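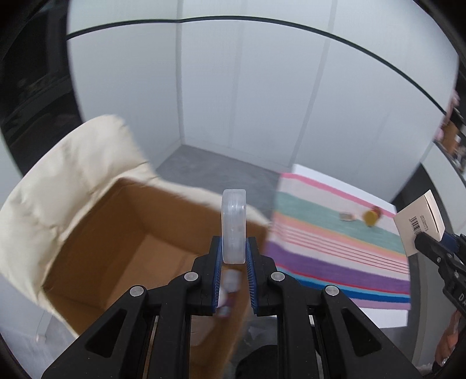

Sheila Parsons thinks we are closing too early on the clear cases. Her point, from reading through the first batch: the fingers start to shut while the wrist is still coming down, and a policy trained on that will learn to pinch air above anything it can't see well. She would like a short stop before every close. I said I'd try it for one session and compare.

January, second session on the box task. Started 9:40.

Task is the same as before. Small packages and cases, open cardboard box on one side, striped cloth on the other, both hands working. Grippers held by hand, no arm on the bench. Instruction text unchanged from the Markside sheet.

Morning: 52 demos with the stop added. I counted one-one thousand in my head before closing. It feels slow and I forgot it on several of the early ones, which I marked as "no pause" in the log so they can be split out. By the end it was automatic.

Frosted case is still the worst item. Held upright by the lower part it stays put between the blue pads. Held near the top it swings, and then I correct with the wrist, and the correction ends up in the data. Rule for now: low grip, long side vertical, don't fix it in the air. If it swings, finish the motion and mark the demo bad.

Cartons are easy by comparison. Only trouble is tilt. If I pick one up at an angle it stays at an angle, and my other hand tends to wait for it. Need to decide whether waiting is OK or whether both hands should keep moving. Asked Nigel Bickerstaff. He says leave the waiting in, the Kircombe data has plenty of it and training didn't suffer.

Tracking dropped 2 times, both when I had the left gripper deep in the box with my forearm over the rim. Lifted out, waited, restarted the demo. Raising the elbow helps. Haven't tried a shallower box.

Gripper width readings: fully open on the right reads 255, left reads a little under that after lunch and was fine before. Re-zeroed, came back. Check again first thing next session, before any recording.

Afternoon: no pause, same items, same order, so there is something to compare against. Total on disk is now 535 including last session. Bad ones are flagged, not deleted.

To do:
- split pause / no pause and send both lists to Sheila
- rename the folder, it still says Bellamy
- new pads for the left gripper, ask Nigel where the spares went
- try the frosted case lying flat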